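Lists > Household > Folding and Linens > Archive

Re: pillowcases – fold them first or last?

4 min read

From: Milagros Paredes
Date: Dec 17, 2021
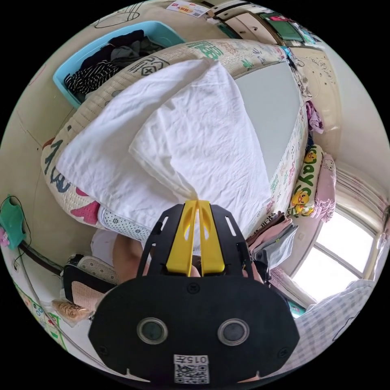
Esperanza, I've been meaning to answer you since your message came through, and then the dryer buzzed and I thought well, I may as well answer while I've got the stuff in front of me. My position is that pillowcases go last, after the sheets, and they get folded on the bed and never on the dryer lid or the arm of the couch. You need somewhere big enough to let the whole thing flop. A white one is the worst for it, every crease shows, and if you pick it up by one corner you get those big baggy folds with one side puffing out like a sail, and the gray sheet lying flat next to it just makes it look worse! A loud quilt underneath helps me more than it should. With letters and doodles and hearts going every which way I can see right off where the white edge is, and on a plain white bedspread I lose it completely.

You wrote:

> I have tried folding the pillowcases as I pull them out of the
> dryer and they never come out the same size twice. My shelf at
> Jomwood is 32 inches across and I ought to be able to get two
> stacks side by side with room left over for the hand towels.
> I can't. They lean. Do you fold in thirds or in half? And do
> you do the open end first or the closed end? My mother ironed
> hers and I am not going to do that.
>
> Also does anybody still keep sets together inside one of the
> cases? I read that somewhere and tried it and then couldn't
> find the fitted sheet for a week.
>
> Esperanza Lozano

OK so, thirds. Lengthwise in thirds first, then in half, then in half again if your shelf is shallow. I start by finding the two corners at the closed end, because those are real corners with a seam in them and the open end is always a bit off, especially on older cases where the hem has pulled. Get a finger inside each closed corner, poke it out square, give the whole thing one good snap and lay it down. Then run your forearm down it (not your hand, your forearm – it's wider and you don't get finger tracks). I learned that working summers at the Flerari, the guest house on the lake road, where we did over 1000 of the things in a season and the lady in charge would pull one from the middle of a stack and unfold it in front of you.

Thirds is also what fixes the leaning. When you fold in half and half again you've got all your thick hem on one side and of course the stack tips. With thirds the hem ends up spread across. If it still leans, turn every other one around.

About keeping sets inside one case, I did it for years and quit. It's lovely if you have one size of bed. We have three, and from the outside they all looked like the same lumpy white parcel. What I do now is stack by bed, fitted on the bottom, flat on top of that, cases on top, and the stack goes on the shelf with the folded edge facing out. Takes up more room but I can see what I've got.

The clothes I leave for after. They can sit in the basket. Socks and dark shirts don't care if they wait an hour, and if I start on them first I end up with little piles all over the bed and no place to lay a sheet down. Then I'm moving piles onto the dresser and somebody sits on one. I know some of you on here do clothes first so the basket is free for the next load, and I can see it, but I just bought a second basket.

One question back to you. Those linen spray samples Robles was giving out in February, did you ever use yours? Mine left a yellowish spot on a good white case and I've washed it 5 times. Baking soda did nothing. I'm about ready to try the Stulta bar soap my sister swears by, the brown one, but I don't want to set it worse.

Anyway go in thirds and tell me about the shelf.

Milagros

Comments (4)

dottie_w: Forearm!! Just tried it on a stack from this morning and it's so much flatter. Thank you.

Hal in back: Halves. Always halves. My stack leans against the wall and is perfectly happy.

ELozano: Update, thirds worked and I have two stacks, but the hand towels still don't fit. Used the spray on the curtains only, so no help on the spot, sorry.

junebug: For the yellow spot try lemon juice and hang it in the sun. Might take a couple of goes this time of year.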